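My kid's school took away the long lunch and I'm still mad

I went to the Lililside district meeting in September ready to be reasonable. I brought a notebook and everything! Then Ettore Lombardi from the scheduling office put up his slide showing lunch at Bullgate Middle cut to 25 minutes, and I stopped taking notes.

Look, I get the math (sort of). The district has 3000 students, buses are shared between schools, and the state wants its classroom minutes. Something had to give. But why is it always the part of the day when kids eat and talk to each other? My daughter had 40 minutes last year. Now she stands in line for half of lunch, wolfs down whatever she can, and comes home starving and cranky at 3.
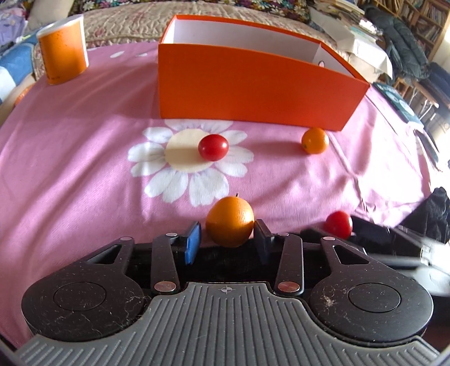 An orange and a cherry tomato on a pink tablecloth.

Eun-ji Seok, who has taught seventh grade at Bullgate forever, told the board that her class right after lunch is the hardest one of the day now. Kids come in still chewing. Some of them ask to go to the bathroom right away, and what is she going to say, no? So there go the minutes we supposedly saved.

Gadlow, the next district over, kept its long lunch and trimmed the morning advisory period instead. Advisory! My daughter spends hers doing a word search. I would trade that in a heartbeat, and so would every parent I've talked to in the pickup line.

The board says it will look at the schedule again before next year. Fine, but please ask the teachers first this time, and maybe go stand in that lunch line yourselves. I'll be at the next meeting with my notebook.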